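Spent a good part of February learning to cook dried beans properly, after years of opening cans. Going to put what I learned in one place. Thread.

First thing: age matters more than variety. Old beans stay hard no matter how long you simmer them. I had a bag of black beans from the back of the cupboard that went three hours and still had chalky centers. A new bag from the Turnbridge market was done in half the time.

Soaking. I soak overnight in salted water. A tablespoon of kosher salt per pound, plenty of water, lid on, left on the counter. The skins come out softer and fewer of them split.

If you forget to soak, you can still cook them the same day. Boil for 2 minutes, turn off the heat, leave them covered for an hour, drain, start again with fresh water. The texture is a little less even. For soup it makes no difference.

Kidney beans are the exception to being casual. They need a real boil for at least ten minutes before you turn them down. Do not put raw ones straight into a slow cooker on low.

Pot size. I used to use one that was too small and kept topping it up. Now I want the water two inches over the beans with room left above that, or the foam ends up all over the burner. 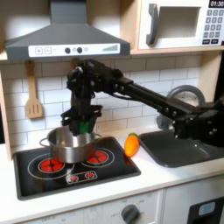

Something green just above the pot at the play kitchen.

What goes in with the beans: half an onion, a bay leaf, a couple of garlic cloves with the skin on, olive oil. I fish out the onion at the end and eat it on toast with salt.

Nga Đinh told me to add a strip of kombu and I did it for a few batches. The broth had more body. I couldn't tell any difference in how fast they softened. I still do it when I have some in the house.

Acid goes in late. Tomatoes, vinegar, lemon – all of it after the beans are tender. I put canned tomatoes in at the start once and we had dinner at 10 pm.

Heat. Bring it up to a boil, then turn it down until you see a bubble here and there. A hard boil knocks them around and you get mush and loose skins.

Testing: eat five beans, not one. If any of the five is gritty, keep going. Hưng Cù blows on a spoonful and watches for the skins to curl, which works too, but I would still eat the five.

Keep the liquid. Beans stored in their own broth are good in the fridge for four days. Drained ones dry out and crack by the next morning. I freeze them flat in bags, 2 cups to a bag, with enough broth to cover.

Current favorites: cranberry beans for pasta, pintos for everything else. Chickpeas I've gone back to buying in cans for salads – the homemade ones are better for hummus and that's the only time I bother.

Next up is a baked version with molasses and mustard. Will add it to this thread if it comes out.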